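Two-arm sock hanging: planner and perception work
Stella project gallery, updated 19th April

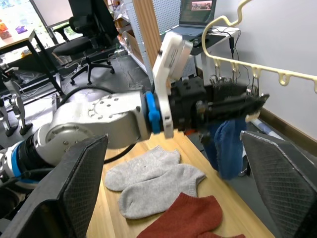 What does the planner do when both arms want the same space?
It gives the right of way to the arm that is holding cloth. The other arm waits at its last safe pose, then asks for a new path once the space is released. Waiting costs a little time, but replanning both arms at once gave us jerky motion and more dropped socks.

Stella is our control stack for handling small laundry with two arms. It takes wrist camera input, picks a grasp point near the cuff, and plans a path to an open clip on a hanger. The picture is from the view of one wrist camera, with the other arm reaching across the table. Gray and rust-red socks are lying on the tabletop, and a blue pair hangs below the far gripper's fingers. The cream-yellow hanger is at the upper right.

Cuff detection runs in Vimis, our perception module. The March training set had 2,635 labeled views, and 1,554 of them included overlapping socks. Overlap is still the hardest case - two cuffs of the same color often come back as one.

Path planning is handled by Pálfi. It treats hanging cloth as a soft box below the gripper, and the box grows when the arm speeds up. We allow up to two replans per move before the arm stops and reports a fault.

Logs from both arms go into Truvenell, which lines them up on one clock. Playback can be slowed or stepped, and the planner's chosen path can be drawn over the camera view. Clip detection is next on the list, starting with thin wire clips.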